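Serviços Gerais: novo regime de manutenção preventiva nos edifícios Grinitz e Kundthorpe

A Direção de Serviços Gerais informa os utentes e colaboradores de que entrará em vigor, em dezembro, o novo regime de manutenção preventiva dos sistemas de ventilação, iluminação e abastecimento de água dos edifícios Grinitz e Kundthorpe. O plano foi aprovado em reunião de 2023-11-09 e substitui o procedimento até agora seguido, no qual as intervenções dependiam quase exclusivamente da comunicação de avarias pelos serviços.

O levantamento que antecedeu a aprovação identificou 798 pontos sujeitos a verificação periódica, entre luminárias, grelhas, válvulas e quadros elétricos. Cada ponto passa a dispor de uma ficha própria, na qual ficam registadas a data da última intervenção, a natureza do trabalho efetuado e a data prevista para a verificação seguinte. As fichas serão consultáveis pelos responsáveis de cada piso mediante pedido à secretaria.

A coordenação do plano foi confiada à engenheira Moushumi Nanayakkara, que integra o quadro técnico da instituição e acompanhou o levantamento desde o seu início. Os trabalhos decorrerão por zonas, começando pelos pisos inferiores do edifício Grinitz. Durante a intervenção em cada zona poderá haver interrupções temporárias da ventilação, sempre comunicadas aos serviços afetados com uma antecedência mínima de cinco dias úteis. 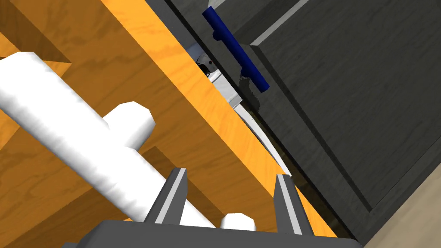
Braço branco e garra cinzenta de dois dedos, em imagem gerada por computador.

No que respeita ao abastecimento de água, as válvulas de corte do edifício Kundthorpe serão ensaiadas fora do horário de atendimento. Solicita-se aos serviços instalados neste edifício que mantenham desimpedido o acesso às caixas técnicas dos corredores e que retirem armários ou material de arquivo encostados às respetivas portas. Os gabinetes com lavatório próprio receberão aviso individual.

Os pedidos de reparação urgente continuam a ser apresentados pela via habitual e conservam prioridade sobre os trabalhos programados. Os restantes pedidos passam a ser dirigidos à secretaria dos Serviços Gerais, na sala 28 do edifício Grinitz, com indicação do piso, da sala e de um contacto. Os formulários em papel do modelo anterior serão aceites até ao final de dezembro.

A sala Estik, habitualmente disponível para reuniões, ficará encerrada durante dois dias para substituição das luminárias. As reservas já confirmadas serão transferidas para outra sala de capacidade equivalente, devendo os requerentes aguardar a comunicação da secretaria com a nova localização.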